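Notebook, August. Jorngate patrol video, retention and redaction test.

Picked up at 09:40 where the last entry stops. Source is the Sudville night shift export: 3,226 clips from body-worn units, of which 1,168 have a member of the public speaking within two metres. Only the second group goes through the redaction pass.

Ran Brurex on the default face setting first. It left 94 clips flagged for manual check, mostly street stops under sodium lighting. Dropped the confidence threshold one step and re-ran the same set. Flags went up to 181, but missed faces in the spot check fell to two, both in profile at a car window. Keeping the lower threshold.

Audio is less tidy. The name filter bleeps officers' collar numbers when they are read out quickly, and the force wants those left in. Added the number pattern to the allow list. Needs a re-run on the stop and search clips before it goes near the live store.

Time stamps: the Oei dock writes local time, the export tool writes UTC. One hour out all summer. Corrected in the import script, old logs left alone.

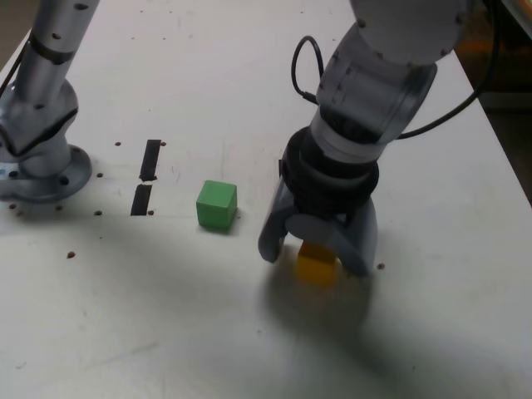 Comment from Oei on the shared copy: the old logs should be corrected as well, as the complaints team searches by incident time and will miss anything close to midnight. Agreed. Will do it on a copy and keep the originals read-only.

To do: stop and search re-run, profile faces, check disk space on the second server.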